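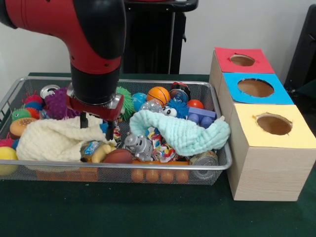

2026-10-24 – The toy basket

Started on the mesh basket after lunch. The cream cloth was bunched up on top of the toys, and the green one was twisted in on the right side. Both need a wash. There's a can lid in there too, and a snack wrapper.
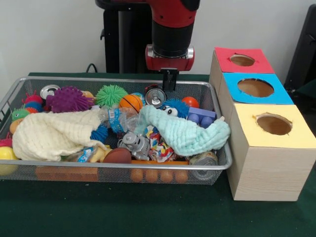 Notebook 13, p. 24

The spiky balls can stay. So can the blue monster with the googly eyes. Cans go in the recycling – I don't know why we keep putting them in with the toys.
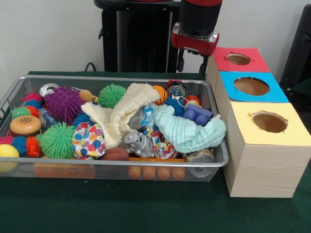
Nelly Henao thinks the hamburger should go with the play food, and that the caterpillars ought to be kept in one place for once. I said fine, if she finds me a box.

The polka-dot fabric is going in the wash with the rest.

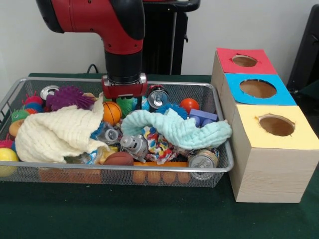 Fereshteh Hashemi
Toy shelf and supplies, Enilwood

Still to do: the bottle, the blue-and-white wrapper, and a place for the basketball. Will ask Shahab about a second basket in the morning.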